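Language and Space
Unit 16: Inside, outside, beside
Handout to go with the lecture. Bring it to the section meeting.

Reading for this unit: Cirillo, chapter 2, up to the part on containers. The rest of the chapter is for the unit after this one. The Messina article is on reserve in the library and is optional.

What we covered last time

In Unit 15 we looked at pairs of things. One thing is located, and the other is used to locate it. In "the cup is by the lamp," the cup is the figure and the lamp is the ground. We said that speakers usually pick a ground that is larger, harder to move, or already known to the listener. People say "the bike is by the church" far more easily than "the church is by the bike."

Both terms carry over to this unit without any change. What changes is the kind of ground. A lamp is a solid thing. In this unit the ground is a region, meaning a stretch of surface with a boundary.

Regions and boundaries

A region can be marked in several ways. A rug has an edge because the rug stops there. A soccer field has an edge because there is a painted line. A neighborhood often has an edge only because people agree that it does, and they may not agree very well.

A drawn line is the simplest case to study. The surface is the same on both sides of it, and the line has almost no height. A ball could roll across it and nothing would stop it. Even so, once there is a closed line on a table, English speakers start to use "in" and "out" for the things on that table. They do this right away, without being told what the line is for.

Note on "in" and "on." A thing sitting inside a circle on a table is on the table and in the circle at the same time. "On the circle" means something else. For most speakers it means touching the line itself. Some speakers also accept "on the circle" when the circle is a filled shape such as a mat or a disk. Keep these two uses apart in your written work.

The tabletop layout

The layout for this unit uses a gray tabletop with a thin white ring on it, an aluminum can, and a small orange ball. The can has a silver lid with the tab opened, and a label in pale green and white. The can is to the left of the ring and the ball is to the right of it.

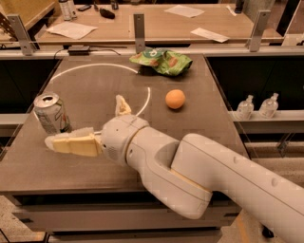

What can be said about the can

The can is close to the white line but does not count as being in the ring. These sentences are all acceptable descriptions of where it is:

The can is outside the ring.
The can is just outside the ring.
The can is to the left of the ring.
The can is near the edge of the table.

They do not give the same amount of information. "Outside the ring" is true of the can, and it is also true of the ball. A listener who hears only "the one outside the ring" cannot tell which is meant. "Just outside" adds distance from the boundary. "To the left" adds direction.

The fourth sentence changes the ground. It leaves the ring out completely and uses the table edge. Both grounds are available for the can, and speakers choose between them depending on what they think the listener is looking at.

"Just" deserves a line of its own. It does not give a measured distance. "Just outside the ring" and "just outside Etville" can differ by miles. The size of the region sets the scale, and the word means a short distance on that scale.

What can be said about the ball

The ball is near the center of the tabletop. A speaker could say "the ball is in the middle of the table" and be understood. Compare this with "the ball is in the middle of the ring," which is false here. The word "middle" always needs a region, and if the speaker leaves it out the listener has to guess. With a ring on the table, a bare "it's in the middle" is likely to send the listener to the wrong place.

"Beside the ring" works for the ball. So does "to the right of the ring." "Next to the can" does not work well, with the ring in the space between them. Speakers seem to want nothing important in that space when they use "next to." The same pattern came up with the houses on the Vakside map in Unit 14.

Lines that are partly hidden

A speaker often sees only part of a boundary. If enough of a curve is in view, people treat it as a whole ring and go on using "in" and "out." They fill in the rest. They do the same for a pond behind trees or a plate under a napkin.

With a short piece of curve the answers change. Speakers move to "this side of the line" and "the other side of the line," and "in" drops off sharply. Where the change takes place depends on the person and on what they have been told beforehand. If the instructions mention "the circle," people keep on using "in" with less of it showing.

Left and right

All the uses of left and right in this handout are from the viewer's side. A ring has no front or back, so there is no other easy choice. With a chair or a car as the ground we would have to say whose left we mean. That problem belongs to Unit 17, so leave it alone for now.

Tilt and upright things

A can has a top and a bottom, and a ball does not. This matters when we describe how a thing is placed as well as where. We can say a can is upright, tilted, upside down, or on its side. None of these words fits a plain ball. In your notes, write the location first and the position second: "outside the ring, tilted slightly." Do not mix them into one label, or your coding sheet will not match the one used in section.

Terms for this unit

Figure: the thing being located.
Ground: the thing or region used to locate it.
Boundary: the edge of a region, marked or unmarked.
Viewer-based direction: left, right, front, or back taken from the person looking.
Scale: the size of the region, which sets how far "near" and "just" can reach.

For section

Write six sentences about the layout, with each ground used at least once. Underline the ground in each sentence. Then trade pages with the person next to you and cross out any sentence that fits more than one thing on the table.

Sarita Kaushik's group meets in room 2075. Ruan Coetzee's group meets in room 2441. Coding sheets go in the tray by the door before you leave.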